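Regional Qualifier FAQ: Student Autonomous Car Series

Last updated 22 Jul 2026

General

Who can enter?
Any team of three to five undergraduates enrolled at the same school. Graduate students may advise a team but may not drive, tune or touch the car on race day. A school may enter two teams. A student may be listed on one roster only.

How many teams race at the qualifier?
The field is capped at 20. If more teams register, places go to those with the earliest complete file. A file is complete when the roster, the safety form and the car data sheet have all been accepted.

Where is the qualifier held?
In the Mistura Hall at Alten. Team parking is on the north side. The loading door is 10 feet wide and opens at 7 a.m.

Is there an entry fee?
No. Teams pay for their own travel, lodging and spare parts.

Car and parts

Do we have to use the kit chassis?
Yes. All teams race the Irkitz chassis supplied after registration. You may drill the upper deck. You may not drill, cut or bend the lower deck, the steering arms or the motor mount.

What can we change?
Camera position, camera mount, wheels, tires, wiring and all software. The camera must sit inside the outline of the bumper when seen from above. Wheel diameter must match the data sheet filed with your entry.

How many sensors are allowed?
One camera and one wheel encoder. Distance sensors, radar and lidar are not allowed in this class. An inertial sensor built into the supplied board may be used.

What is the weight limit?
The car may weigh up to 1,678 grams with the battery installed. It is weighed before each round. A car over the limit may be reworked and weighed again until the call for its heat. After the call, the heat is scored as not started.

Can the car talk to a laptop during a run?
No. Wireless links must be off from the moment the car is placed on the start line. Judges check the radio state at the line and again at the finish. Logs may be copied by cable between heats.

Track and scoring

How is the track laid out?
Two lanes, white lines on a black surface, with one crossing, one narrow section and one ramp. The order of these parts is not released in advance. The layout for Saturday is changed before the second round.

What counts as leaving the track?
All four wheels outside the lane line. The judge lifts the car and returns it to the last checkpoint passed. Each return adds five seconds. After three returns the run ends and is scored by distance.

How are ties broken?
By the faster second lap, then by the lower number of returns in all heats. If the teams are still tied, they run one extra lap on the same layout.

How many teams go on to the final?
Eight. The final is in August. Teams that qualify must bring the same chassis, which is marked with a seal at the close of the qualifier.

May we use trained models made by someone else?
Yes, if they are public and named in your data sheet. Training data recorded by another entered team is not allowed.

Race day

When can we practice?
Each team gets 17 minutes on the track before the first round. Time starts when your slot starts. Unused time does not carry over.

Is there anything for visitors?
Admission is free. Stands are open from 9 a.m., and student work is on show in the side hall.

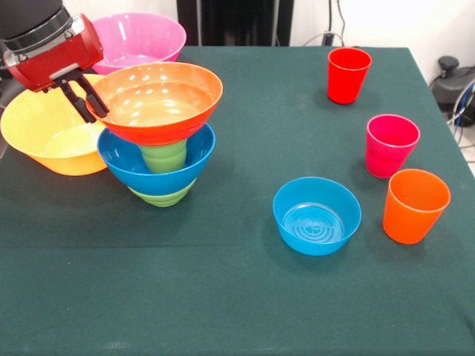
Robot arm with a red gripper at an orange bowl.

How do we file a protest?
In writing, by the team captain, within 10 minutes of the posted result. Hand it to the chief judge, Latrice Whitfield. Her ruling is final for the qualifier. Video taken by teams is not reviewed.

What battery rules apply in the pits?
Charge only at the marked benches, in a fire-safe bag, with a team member present. The Iwasaki pack supplied with the kit is the only one allowed. Swollen or punctured packs must be handed in at the safety desk.

Who do we contact about registration?
Wendell Zamora, entries desk. Include your team name and school in the subject line. Roster changes close five days before the qualifier.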